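Gel polish lifting at the edges after 3 days - what am I doing wrong

cuticlecrisis
Posted Tuesday 7:42 pm

ok so I got the Drorkeo starter kit in December and I cannot get a manicure to last. Day one gorgeous. Day three the free edge on both thumbs is lifting and by the weekend I'm peeling the whole thing off in the car (I know, I know). Base coat, two color, top coat, 72 seconds each under the lamp like the booklet says. Thin coats. I think they're thin.

Help pls. Do I need a different base or is it my prep

lacquer_and_lattes
Posted Tuesday 7:58 pm

Prep. Always prep. Are you dehydrating the nail plate before base? And are you pushing back cuticles or just sort of going around them

cuticlecrisis
Posted Tuesday 8:03 pm

going around them. wipe with alcohol first. is that not enough

lacquer_and_lattes
Posted Tuesday 8:11 pm

Nope. There's a thin layer of dead skin stuck to the nail that you can't really see and gel hates it. Cuticle remover, push back, wash hands, dry, light buff, THEN alcohol. And cap the free edge with every layer incl. the base.

Mine went from four days to 13 just from doing that. Same polish, same lamp.

topcoattwice
Posted Tuesday 8:30 pm

Gonna disagree on the buffing. I stopped buffing completely last year and my wear is better, nails way less bendy too. If the base is decent you don't need to rough anything up. The Atis rubber base grips fine on a bare nail

lacquer_and_lattes
Posted Tuesday 8:34 pm

a LIGHT buff. two swipes with a soft one. I'm not telling her to sand her nails off

topcoattwice
Posted Tuesday 8:37 pm

Two swipes every two weeks for a year adds up tho

glitterbomb_72
Posted Tuesday 8:52 pm

Lurker here. Thumbs only? I'd bet it's the lamp. When you put your whole hand in flat your thumbs are sideways and the light misses half of them. Do four fingers, then both thumbs together as a seperate step. Fixed it for me right away

cuticlecrisis
Posted Tuesday 9:05 pm

oh. I have been doing the whole hand at once yes

Trying that tonight. Also ordered the Atis base bc the Drorkeo one is kinda watery and runs into my sidewalls before I can even get it in the lamp. Their mini bottles come packed nicely at least, last order nothing leaked
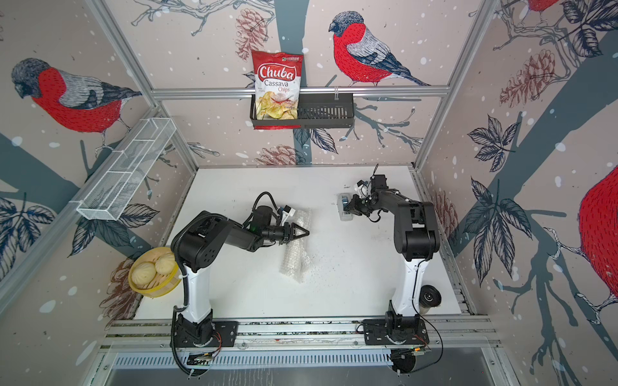
Bubble wrap on the table

mani_monday_mom
Posted Tuesday 9:20 pm

Careful mixing brands. Different gels want different light and different times, 72 seconds might be fine for one and leave the other soft underneath. Soft gel on skin is how people end up with allergies. I had itchy fingertips for months and had to give up gel for good, just regular polish now

topcoattwice
Posted Tuesday 9:26 pm

ehh I've mixed Atis base with Ghaffari color forever, zero problems

mani_monday_mom
Posted Tuesday 9:31 pm

Good for you but I had zero problems too until I did. Check what lamp the base is made for is all I'm saying. And keep it off the skin, wipe any flooding with a little brush before you cure.

lacquer_and_lattes
Posted Tuesday 9:40 pm

Agree with mom on this one. Also OP if you're peeling it off you're taking layers of nail with it and the next set won't stick either. File the shine off the top, soak in acetone, wait. Boring but do it

glitterbomb_72
Posted Tuesday 9:48 pm

anyone tried Pravska colors btw? they have a dusty plum I keep looking at, not sure about the formula

topcoattwice
Posted Tuesday 9:55 pm

Streaky. Three coats minimum. The plum is pretty but Ghaffari has one that's nearly the same and covers in two

mani_monday_mom
Posted Tuesday 10:02 pm

I have the Pravska plum in the regular polish and it wasn't streaky at all?? maybe the gel is different

cuticlecrisis
Posted Tuesday 10:47 pm

Update - soaked everything off, did the cuticle remover thing (gross, so much came off), skipped the buffer bc my nails are already thin from the peeling. Stayed with the Drorkeo base for now till I look up the lamp stuff. Thumbs cured seperately. Will report back if they make it past the weekend

lacquer_and_lattes
Posted Tuesday 10:51 pm

did you cap the edges

cuticlecrisis
Posted Tuesday 10:52 pm

...on most of them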